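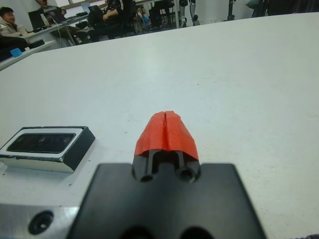

Loubna Zaki wrote:
> Has anyone found a way to get the gray smudges off the white tables? Mine wipe clean and are back by noon. I've also got little dark specks that won't budge at all, and I'm this close to asking for a new top.

Hi Loubna, hi all,

Please don't order a new top yet! We went through the same thing at Kaltville in January, and most of it was our own cleaner. The spray we used left a film, and a matte white top grabs every fingerprint and sleeve after that (mine especially, I lean on everything). Now I do warm water with a drop of dish soap, rinse with a second cloth, then dry it right away. Takes me 3 minutes a table.

For the specks, try a plain white eraser first, going in small circles. A melamine sponge works too, but go easy, I left a shiny patch on ours the size of my palm and it's still there...

Ismail El Khatib swears by rubbing alcohol for tape residue. I've only tried it along the edge, so test a corner.

Oh, and if you want cloths, I bought a pack of 40 and still have 34, so send me your mail stop and I'll put some in the post.

Sirkka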